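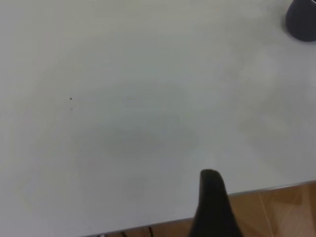 Blog > Machines > Chores

3 min read

Every February somebody sends me a robot video and asks if I'm finally ready to eat my words. This year it was Brotus, who say their arm can clear and wipe a kitchen table. I watched it twice. Then I went and cleared my own table, which I timed on the stove clock at under a minute with the radio on.

My trouble with these things is the table. It's always a plain one with a cup on it. I'll grant that a cup on a bare white table is a fair first test. A pale, shiny-ish surface can't be easy for a camera, and a gripper that squeezes too hard or comes in too low makes a mess fast. But my table in Sedgwick has mail on it, a sticky patch of jam, and a cup that still has an inch of coffee in the bottom. Ask the arm to deal with that.

And then there are crumbs. A crumb is nothing to a person. You don't decide to wipe it up, your hand just goes there. For a machine it's a tiny dark dot that might be dirt, or a scratch, or part of the table. I have yet to see a demo where anyone mentions the crumbs.

I used to work on a packing floor, so I'm not against machines. We had a Tridura line that closed 900 boxes a shift and I never once wished to do it by hand. What it couldn't do was cope with a box that arrived upside down. One of us stood there all day for that - flipping boxes, pulling tape off the rollers. The brochure left that job out.

Drernimex put out a claim last month that their home model picks up a cup correctly almost 1000 times in a row. Fine. Same cup? Same spot? Who set it back each time? They don't say, and I'd want to know before I let it near my grandmother's china.

I've been told for 20 years that housework is about to be solved. So far I own a vacuum that gets stuck under the couch and a dishwasher I have to load myself. If one of these companies wants to bring an arm to my place at 7 in the morning, right after breakfast, I'll move the chairs out of the way. I won't be clearing the table first.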